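Grendbridge Toy Library – Minutes, August meeting

Present: Hui-mei Shek (chair), Mal-soon Hong, Maeve Mulligan, Thaddeus Lindqvist, Gráinne Hennessy (minutes, from item 2 on)
Apologies: none received

Started 6:40, back room. Last minutes taken as read. Maeve pointed out we'd spelled Diravcombe two diffrent ways, corrected on the master copy.

1. Matters arising

Shelf brackets – done. Thaddeus put them up, wall by the sink is still soft so nothing heavy on that end please. Key for the side door – Mal-soon has one, Hui-mei has one, third still missing. Agreed to stop looking and get the lock changed if it hasn't shown up by next meeting.

2. Blocks and loose parts

Long item. Blocks come back mixed up and the sorting is eating the whole evening on return nights. Mal-soon wants everything tipped into bins first and sorted second, instead of people trying to sort straight out of the bags at the desk. Maeve not convinced, says it just moves the pile from one place to another. Mal-soon: yes but it gets it off the desk. Families waiting at the desk is the real problem.

Agreed to try it. Bags emptied at the long table, one bin per bag, name slip stays with the bin till it's checked against the card. Check pieces for splits and chewed corners on the way through. Anything broken goes in the bucket under the table, not back in the bag "for later".

Red blocks – keep apart from the other colors. The red ones belong to the counting sets and those are the ones that go out short most often. Thaddeus asked if we could mark them on the bottom. Gráinne has a paint pen. Maeve worried about little ones licking it. Gráinne to check the label, report back.

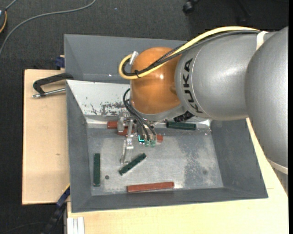 Bins to be wiped before they're stacked, and no lids on until they've had time to air. Hui-mei asked who's buying cloths. Maeve has a pack in her car.

Discussion of plastic tubs vs metal. Tubs are lighter, the kids can drag them, but the corners crack when they get dropped. Metal is loud. Thaddeus said loud is fine, at least you know someone's in there. Decision put off, get a price on both first. Noltier do tubs with handles, Vrettos only sell by the case of 20 and we don't have room for 20 of anything.

ACTION: Mal-soon – prices, both kinds
ACTION: Gráinne – paint pen
ACTION: Thaddeus – name slips, bigger print this time

3. Diravcombe playgroup loan

They want the counting sets for the fall, 14 weeks. Normal loan is 2. Hui-mei in favor, they always return things clean. Maeve against letting all the sets go at once, regular families use them. Compromise – half the sets now, swap over at the midpoint, they do their own pickup and drop off. Deposit same as usual. Carried, Maeve abstaining.

Mal-soon asked that we write down what goes out BEFORE it goes out. Last time the card was filled in from memory. General agreement, some laughter.

ACTION: Hui-mei – write to Diravcombe

4. Opening hours

Early opening tried over the summer, slow. About 3 families a session and usually the same ones. Keep going through the end of next month and look again. Thaddeus can't do earlies once school starts back. Maeve will cover if someone else does the carrying in.

5. AOB

– Rug in the baby corner smells. Gráinne took it home once already, not doing it again. Get rid of it.
– Puzzles with one piece missing: sell for next to nothing or give away? Give away, box by the door, marked clearly.
– Puppet theater curtain needs a hem. Hui-mei's sister might.
– Parking. Please dont block the bakery's gate, they have asked nicely two times now.

Closed 8:05. Next meeting same place, same time, Maeve bringing the snacks.

G.H.

Comments

Pat_on_the_hill
Can I drop blocks off without the bag? The zipper on ours is gone.

Maeve M.
Yes, any bag is fine so long as the card is in with it. We'll find you another one.

twinsmom
Please keep the early opening!! We can't make evenings with the twins and I know it's been quiet but people were away. I'd help carry things in if that's what is needed.

D. Orr
Would take the rug for the dog if it hasn't gone yet

Recent posts
Minutes, July meeting
How to fill in a loan card
Missing pieces list – please check under your couch
Summer hours
Wanted: wooden train track, any condition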